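Bredum tea room to reopen after water damage

Friday, October 14, 2022

The tea room on the ground floor of the Wandent building in Bredum will open its doors again next week. It has been shut for 6 weeks following a leak from a pipe in the flat upstairs.

Hot drinks will be served from the first morning. The full lunch menu will return later in the month.

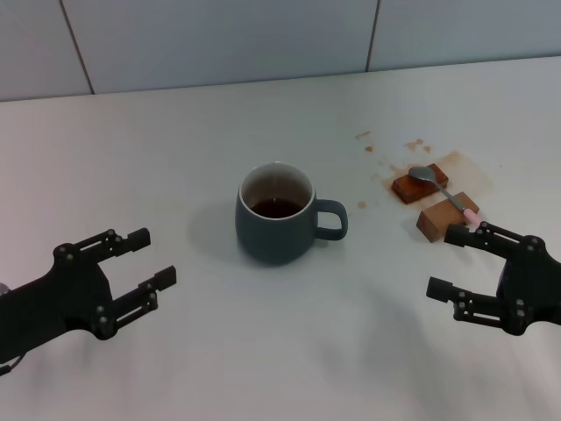
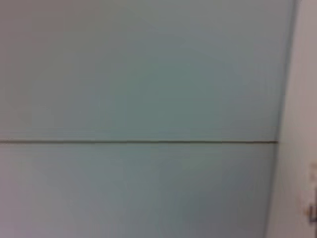 D'Amico, the family firm that has run the tea room for the past four years, said the leak was found by the morning staff when they came in to light the ovens. Water had come through the ceiling over the kitchen and spread under the floor. The electrics had to be switched off and the food in two freezers was thrown away.

Repairs were carried out by Bokard, a building firm based in the town. Part of the kitchen ceiling has been replaced and the floor has been taken up and laid again. The work was held up for several days while the firm waited for the boards to dry out.

The tea room will have 45 seats, the same as before. Two tables near the door have been moved to leave more room for pushchairs and wheelchairs.

Prices for tea and coffee will stay as they were in the summer. The price of a cooked breakfast will go up, which the firm put down to the cost of eggs and cooking oil. Loyalty cards that ran out during the closure will be accepted until the end of the year.

All of the kitchen staff are coming back. The firm is still looking for a weekend assistant, and forms can be picked up at the counter once the tea room is open.

The knitting group and the parents' morning, which have been meeting at the library, will move back in the second week. The upstairs flat is still empty while its bathroom is refitted, and a skip will remain in the side lane until that work is finished. Drivers making deliveries are asked to use the rear yard.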